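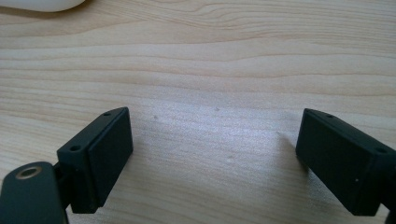 Fig. 2. Grain on a light wooden tabletop, broad bands toward the top, tighter lines toward the middle.

Week 3 – reading a tabletop

OK, so last time we got as far as how boards are cut, and I promised we'd get to real furniture. I love this part! Before you sand or oil anything, spend a few minutes just looking at the grain. In Fig. 2 follow the wide wavy bands first and notice where some of them curve up and run into each other, then let your eye drop to where the lines get closer and more even.

Watch the light too. There's a pale, silvery patch in the middle of that surface, and it's easy to take a shine like that for a worn finish (I've done it, on a Caddale desk, and sanded a spot that was perfectly fine). Move your lamp. If the patch moves with it, leave the wood alone.

Lợi Đặng asked in October whether you can name the species from color alone. I wouldn't! Color gets you a short list, and then you need end grain.

For next week: pick a table at home, clear it off, and sketch the grain in a square 50 cm on a side. Pencil is fine, and messy is fine. Mark which way the lines run and where they bunch up. The Harries reading starts on page 496 – skip the part on veneers for now.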